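21 de diciembre de 2018
Por Usa Limsakul

¡Hola! Soy Usa y llevo el turno de tarde en Skarkis, donde buscamos 6 personas para manejar y supervisar robots de manos articuladas. Hasta noviembre yo preparaba pedidos a mano, caja tras caja (mis muñecas se acuerdan), y ahora paso casi toda la jornada enseñando a las máquinas a coger cosas sin tirarlas. Al principio me daba respeto, lo reconozco, pero le he cogido el gusto.

El trabajo es de mesa: cuencos, cestas, vasos, peluches... Tú guías los brazos, repites el gesto y anotas qué agarre ha fallado. 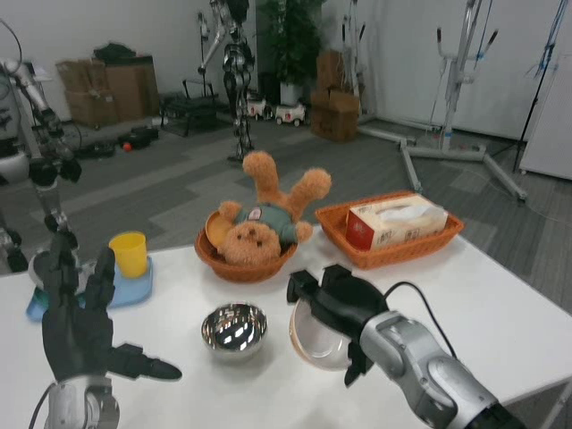

La mano derecha con el cuenco blanco; el osito, en su cesta naranja.

No hace falta ser ingeniero. Pedimos paciencia, buen pulso y ganas de contar lo que no funciona. La formación dura 15 días, es pagada y la da Stelios Antoniadis. Los que venimos de almacén conservamos categoría y antigüedad, aunque el ritmo es otro: menos peso, más pantalla y más rato de pie en el mismo sitio, eso también os lo digo. Descanso cada hora y turno de 15 a 19 h.

Si te animas, deja tu currículum en la recepción de Skarkis a nombre de Anneliese Kohlhase, antes del día 17 de enero.

Comentarios

Prasert W.: ¿Vale la experiencia en carretilla? Llevo años en Sabbagh.

Usa Limsakul: ¡Claro que vale, Prasert! Ponla en el currículum.

Samran R.: ¿Habrá turno de mañana más adelante? Por las tardes tengo a los niños.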